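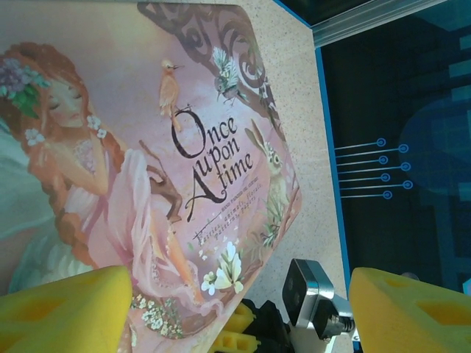 Groups > Bromedness Paper Crafts > Minutes > August

Bromedness Paper Crafts
Minutes, Friday meeting, 7 p.m.
Minutes taken by Normunds Sakalauskas

1. Last month's minutes

Accepted, with one correction. The Westerberg table fee was recorded as paid. It has not been paid.

2. The "Once upon A time" book

Discussion of whether to buy more of these for the fall swap. The cover promises fairies, animals, florals, patterns and papers, and "hand painted oil colors." The minute-taker asked what "hand painted" is supposed to mean on a printed book. The answer given was that the originals were painted. Accepted for now.

Most of those present like the cover, the rabbit and the little orange bird in particular. It was pointed out that people liked last year's cover too, and we still have copies of last year's book. Grovitley wants a minimum order for the discount. No order until they put the discount in writing.

3. Patterned packets

Sirkier says soft packaging is cheaper to mail and that customers "love the feel." No customer was named.

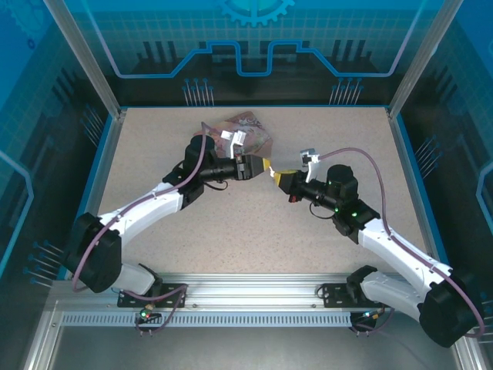
The objection is that soft packets crumple as soon as they are handled, and a crumpled packet on a swap table looks used whether it is or not. A suggestion to flatten them under books overnight got a mixed response. It was tried in spring, and opinions differ on whether it did anything. Agreed to take one bundle on approval and send back whatever we can't lay out decently.

4. Rings and clips

Long item. The proposal is to hold page samples together on metal rings so visitors can flip through without touching the stock. Two people said they had seen this work well at Westerberg. Asked how many sheets went missing there, neither knew.

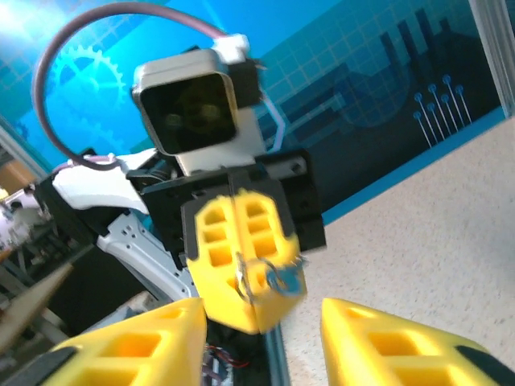
Small rings also catch on things, and a clip on the same ring makes it worse. The minute-taker would prefer plain envelopes and was outvoted. The rings will get a trial at one table only, with someone sitting at it — not "keeping an eye on it" from the coffee end.

5. Small printed boxes

Sirkier's flyer claims a box "sells itself." Last year's boxes did not. The remaining question was whether to stand them up or lay them flat. Standing looks better until somebody bumps the table. Left to whoever sets up.
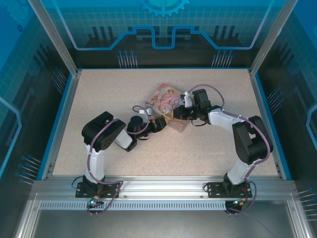
6. Money

Balance is 314 dollars. Grovitley's offer to print 2000 flyers was declined. We gave out 27 last time.

7. Actions

Normunds to ask Grovitley for the discount in writing, and to chase the Westerberg fee.
Sirkier bundle to be opened at the next meeting, with the packing slip present.

Closed 8:40 p.m.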